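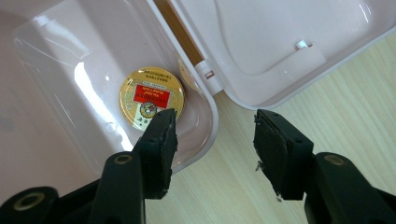
Una jornada de puertas abiertas en Fernlow: servidores, café y el primer vistazo a Stivholm

Llevaba tanto tiempo queriendo escribir esta crónica que ya casi me daba apuro, pero septiembre ha venido como ha venido y entre la vuelta al trabajo y una mudanza a medias (sigo sin encontrar los cables del segundo monitor) no había forma de sentarse con calma. Los que pasáis por aquí desde hace tiempo sabéis que Grelitz es, con diferencia, el juego al que más horas he echado en mi vida, así que cuando el estudio anunció que abría sus puertas a los jugadores me apunté en el mismo minuto en que salió el formulario, sin mirar siquiera dónde quedaba Barredo en el mapa.

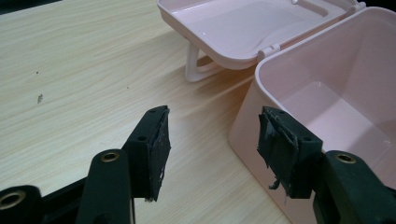 4 min de lectura

Barredo queda lejos, por cierto. Para los que estéis pensando en ir a la próxima: hay un autobús que sale temprano y que da una vuelta preciosa por toda la ribera, parando en cada pueblo, y luego hay otro que va directo y del que me enteré a la vuelta. Yo cogí el primero, claro. Llegué con el cuello torcido de dormir contra la ventanilla y con muchísima hambre, y me metí en la primera cafetería que vi delante de la estación, donde ya había tres personas con la camiseta de Grelitz desayunando tostadas. No nos conocíamos de nada y acabamos compartiendo mesa y discutiendo si el fusil de tirador necesita otro ajuste (lo necesita, y lo diré hasta que me muera).

La visita empezaba a las 11. El edificio de Fernlow es una antigua conservera junto al río, con el rótulo viejo todavía medio pintado en la fachada, y por dentro es bastante más pequeño de lo que yo me había imaginado. Uno piensa en un juego en línea que lleva abierto tanto tiempo y se figura pasillos interminables, y luego son dos plantas, una cocina grande y una escalera metálica que suena una barbaridad cuando sube un grupo entero detrás del guía. Nos dieron una acreditación, nos pidieron que no hiciéramos fotos de las pantallas y nos ofrecieron café, por ese orden.

La primera parada fue la sala de operaciones, que para mí era el plato fuerte. Siempre me ha intrigado lo que ocurre de verdad durante una de esas paradas de mantenimiento que anuncian con media hora de antelación y que nos dejan a todos mirando la pantalla de inicio. Pues ocurre que hay un equipo pequeño con una lista impresa, sí, en papel, y que van tachando línea por línea: avisar en el cliente, cerrar la cola de emparejamiento, dejar que terminen las partidas en curso, copiar la base de datos, subir la versión nueva, arrancar un servidor de prueba, entrar, disparar a una pared, salir. Lo de disparar a una pared no es broma, es un paso de la lista, y viene de una actualización antigua en la que las balas dejaron de hacer ruido y se tardó toda una tarde en saberlo.

Nos contaron también que en las noches fuertes llegan a tener unas 2000 partidas abiertas a la vez, y que lo que más les complica la vida son los primeros minutos después de un reinicio, cuando todo el mundo intenta entrar de golpe. Por eso ahora la cola va dejando pasar a la gente por tandas. Yo, que he protestado por esa cola en el foro con mayúsculas y todo, me quedé calladito mirando al suelo.

De ahí pasamos a sonido, una habitación forrada y con una alfombra gordísima, donde tenían un cajón lleno de trastos para grabar: cremalleras, cadenas, una bisagra de armario, una bota sin pareja. La recarga de la escopeta de Grelitz, esa que reconocería con los ojos cerrados, está hecha en parte con una grapadora vieja. Nos la dejaron apretar a todos por turnos y os aseguro que en el grupo había adultos hechos y derechos riéndose como niños. Yo pedí repetir.

Luego vino la charla sobre equilibrio de armas, que se alargó bastante más de lo previsto y que a mí se me hizo corta. Explicaron cómo miran los datos de cada arma según el rango del jugador, y por qué un cuchillo que en manos de principiantes no mata a nadie puede ser un desastre en las partidas altas. Hubo preguntas de todo tipo, algunas con bastante mala uva, y las contestaron con mucha paciencia. Alguien sacó el tema de las reseñas, que este verano han vuelto a caer a la categoría de variadas, y en el estudio no escurrieron el bulto: dijeron que las leen, que buena parte de las quejas recientes son por los tirones tras el último parche y que el arreglo está en pruebas. Fecha no dieron. Me habría gustado una fecha, la verdad, pero prefiero que no la den a que la muevan.

La comida fue en la cocina y el patio, a base de empanada y tortilla, con mesas corridas donde se mezclaba gente del estudio con los visitantes. A mi lado se sentó una pareja que se había conocido en un clan de Grelitz y que venía con su hija, una cría lista como ella sola que se pasó el postre explicándome por qué juego mal de apoyo. Tenía razón en casi todo. También hablé un buen rato con un señor que guardaba en casa revistas de juegos en red del año 2000, con sus discos de demostración y sus trucos para configurar el módem, y que prometió escanear alguna para el foro. Si me lees, ¡no se me ha olvidado!

Y por la tarde, Stivholm. Es el mapa nuevo, un puerto de montaña con un pueblo abandonado en el centro y un funicular que cruza de lado a lado, y lo pudimos probar en partidas de 4 contra 4 en la sala de pruebas. Voy a intentar ser prudente, que estaba sin terminar y media ladera todavía tenía texturas provisionales, pero me ha encantado. El funicular tarda lo suyo en subir y va descubierto, así que meterse en él es una apuesta, y bajo el pueblo hay una red de bodegas que obliga a jugar muy de cerca y con el oído puesto. Mi única pega es la plaza de la iglesia: quien se coloca en el campanario ve demasiado, y en mi primera ronda me tumbaron tantas veces desde allí que acabé entrando a la plaza de espaldas, por variar. Lo apunté en la hoja de comentarios que repartían al final, con un dibujito explicativo del que estoy bastante orgulloso.

Perdimos las dos primeras rondas y ganamos la tercera de pura chiripa, con un compañero que se cayó del funicular encima del último rival. Hubo aplausos. No sé si esa colisión llegará a la versión final, pero yo la dejaría tal cual.

Alguna cosa mejorable, por no ser todo flores. Los grupos eran un poco grandes para la sala de operaciones y los que íbamos detrás oíamos regular. La tienda del vestíbulo se quedó sin camisetas de mi talla antes de comer, y me volví con una que le ha quedado estupenda a mi hermana. Y el acceso con silla de ruedas a la planta de arriba depende de un montacargas que iba cuando quería; una chica del grupo tuvo que esperar un buen rato y se perdió el principio de la charla de armas. Se lo comentamos al salir y tomaron nota.

Me marché con el tiempo justo para el autobús directo, con los pies molidos y la libreta llena de garabatos que me ha costado lo mío descifrar. Quien quiera ir el año que viene, que esté atento a las noticias del propio cliente del juego, que es donde sale el formulario antes que en ningún otro sitio, y que reserve la noche en Barredo si viene de lejos, aunque solo sea por la cena junto al río. En la próxima entrada pongo las notas completas de la charla de equilibrio, arma por arma, en cuanto entienda mi propia letra.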